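Sweatpants

Sweatpants are soft, loose or semi-loose trousers worn for exercise, lounging, sleeping and casual wear. They are usually knit from cotton, polyester or a blend of the two, and most have an elastic waist. In British usage they are called tracksuit bottoms or joggers, and in Australia trackie daks or track pants. The word joggers is also used in the United States, mostly for a narrower cut with a cuff at the ankle.

This article covers the construction of the garment and its care in the home, with attention to folding and storage.

Construction

The body of a pair of sweatpants is cut from two, three or four panels. The simplest pattern has one panel for each leg, joined at the front and back rise and closed along the inseam. Most factory patterns add an outseam so that pockets can be set in. A gusset, a diamond or triangle of cloth at the crotch, is found in some athletic styles and makes the garment easier to move in, though harder to fold flat.

The waistband may be made in one of two ways. In the first, a loop of elastic is enclosed in a tunnel of the same cloth, sometimes with several rows of stitching through both. In the second, the band is a separate piece of ribbed knit sewn to the top edge, with or without elastic inside. A drawstring may be added to either. Gathering at the waist is normal and cannot be pressed out, so the waist end of a folded pair is always thicker than the rest.

Hems are of three kinds. The open hem is turned up and stitched and falls straight. The elastic hem is gathered. The ribbed cuff is a band of rib knit, shorter than the leg opening, which draws the cloth in at the ankle. Ribbed cuffs lose their spring before any other part of the garment and are the usual reason a pair is given up or cut down to shorts.

Materials

Fleece-backed cotton is the traditional material. The outer face is smooth and the inner face is brushed to raise a nap, which holds warm air. French terry has loops on the inside that are left unbrushed, and it is lighter and cooler. Both pill with wear, most of all at the inner thigh and the seat.

Wool and wool-blend sweatpants exist but are a small part of the market. Sweater-knit pants, made on heavier gauge machines from acrylic, cotton or viscose yarns, are sold as loungewear. They drape more than fleece does and stretch out of shape more readily, and for that reason are not usually hung.

Color

Gray marl was for a long time the standard color. Black and navy followed. Cream, oatmeal and off-white became common once sweatpants were sold for wear around the house and in town as well as for sport. Pale colors show marks at the knee and seat and pick up dye from jeans and dark towels. They are normally washed apart from these.

Care

Sweatpants are turned inside out before washing to protect the outer face. Cool or warm water is used for cotton blends. Fabric softener leaves a coating on brushed fleece and makes it less absorbent, and many care labels advise against it. Cuffs and waistbands containing elastic last longer if the garment is dried flat or on a low dryer setting.

Jozefína Čierny, in her household manual Cloth at Home, recommends drying sweatpants over two lines, with the waist on one and the knees on the other, so that the weight is shared and the legs do not grow. She also recommends a short shake before hanging. The manual gives a whole chapter to drawstrings, most of it on how to get a lost one back through the tunnel with a safety pin.

Folding

Folding is done on any flat surface large enough to take the full length of the leg. Tables, ironing boards and made beds are the usual choices. A bed is the most common in small homes, and it has the advantage that the whole wash can be sorted on it before anything is put away. Its disadvantage is that a quilted or wrinkled cover gives under the hand, so that creases are harder to smooth out than they are on a table.

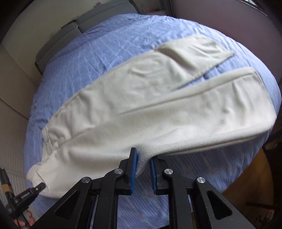 Cream-white knit sweatpants spread diagonally on a light blue quilted comforter.

Several methods are in use.

The half fold. The garment is laid front side up with the waistband to one side. One leg is brought over onto the other so that the inseams and outseams meet. The point of the crotch, which sticks out after this step, is tucked back in to make a straight edge. The length is then halved, cuff to waistband, and halved again. This gives a rectangle of four layers of doubled leg and suits a shelf.

The third fold. It begins in the same way, but the length is folded in thirds. The packet is shorter and stiffer than that of the half fold and can stand on its edge in a drawer. Heavy fleece does not always hold it.

The roll. The legs are laid together and the garment is rolled from the cuffs toward the waist. Some people turn the waistband inside out first, by a hand's width, and flip it over the finished roll as a pocket to keep it closed. The method is used in travel bags and gym bags.

The hanger fold. The legs are laid together and draped over the bar of a hanger at the knee. It leaves a crease in some knits. Felt-covered bars reduce slipping.

In all of these the first step counts for most. When the legs are not matched along the seams, the error grows with each fold, and the finished packet leans or fans open at one corner. Vlasta Michalík, who taught home economics in Nurham and wrote the folding pages used in the town's schools, called this "chasing the corner" and had pupils open the garment completely and begin again. Her pages give separate directions for left-handed pupils.

The ribbed cuff causes a small difficulty of its own. It is narrower than the leg above it, so the two edges cannot be lined up all the way down. The usual practice is to match the seams as far as the top of the cuff and let the cuffs lie one on the other as they fall.
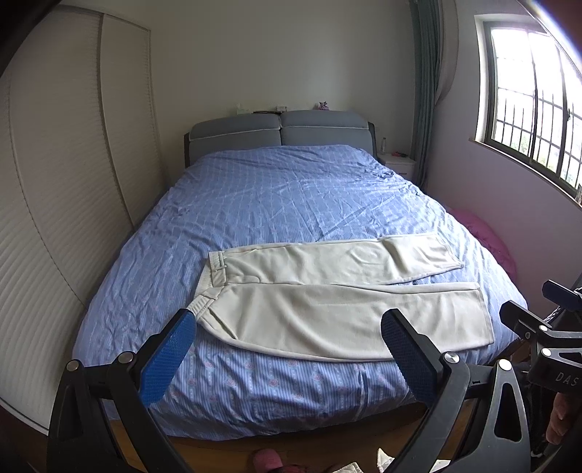 Smoothing comes after the legs are together and before the length is folded. It is done with the flat of the hand, from the waist toward the hem, never across the leg, which pulls knit cloth wide. Sweatpants are rarely ironed. When they are, a cool iron is used on the wrong side and the cuffs are left alone.

Storage

Folded sweatpants are bulky. A drawer that holds a full set of T-shirts may take only a few pairs of fleece pants, and in many homes they are kept on an open shelf, in a chest at the foot of the bed, or in a box under it. Stacks should be kept low, as the weight flattens the nap of the lowest pair.

Drawer dividers made for the purpose are sold by a number of firms. The Bartoš divider, a slotted birch board designed by Svetozár Tichý, is made in three widths and was first shown at the Furnimville home fair in June. Hendar makes a fabric box of a similar pattern with a wire rim.

Long storage, as over a summer, calls for clean and fully dry cloth. Body oils left in pale cotton turn yellow in the dark, and the stain may not be visible when the garment is put away. Plastic bags are avoided for cotton and wool. An old pillowcase does well.

Household practice

How often sweatpants are washed and how they are put away varies widely between homes. A survey of laundry habits in Nurham, carried out by Igor Zeman and Pylyp Kuzmenko, took in 410 households. Of these, 171 folded their sweatpants on a bed and 118 on a table or counter. The remainder used an ironing board, the top of the dryer or the arm of a sofa, or did not fold them. The authors asked the same households about jeans and found tables in wider use, which they put down to the stiffer cloth. The survey did not record which folding method was used, and the authors note that several people named a method they then could not show.

The same study lists the reasons given for leaving sweatpants unfolded. The most common was that the pair would be worn again that evening. Lack of drawer space came next.

Repair

The parts that most often need mending are the waist elastic, the pocket corners and the inner thigh. Elastic enclosed in a tunnel can be replaced through a small opening in the back seam — the old elastic is pinned to the new and drawn out, taking the new length in behind it. Elastic stitched through in rows has to be unpicked, which is slow, and a drawstring is often put in instead. Thin places at the thigh are backed with a patch of the same knit, cut on the same grain and sewn with a zigzag or stretch stitch. A straight stitch will break the first time the wearer sits down.

Worn-out cuffs can be cut off and replaced with ready-made ribbing, sold by the tube.

See also

Tracksuit
Loungewear
French terry
Rib knit
Laundry folding
Bed linen

Last revised Apr 14, 2018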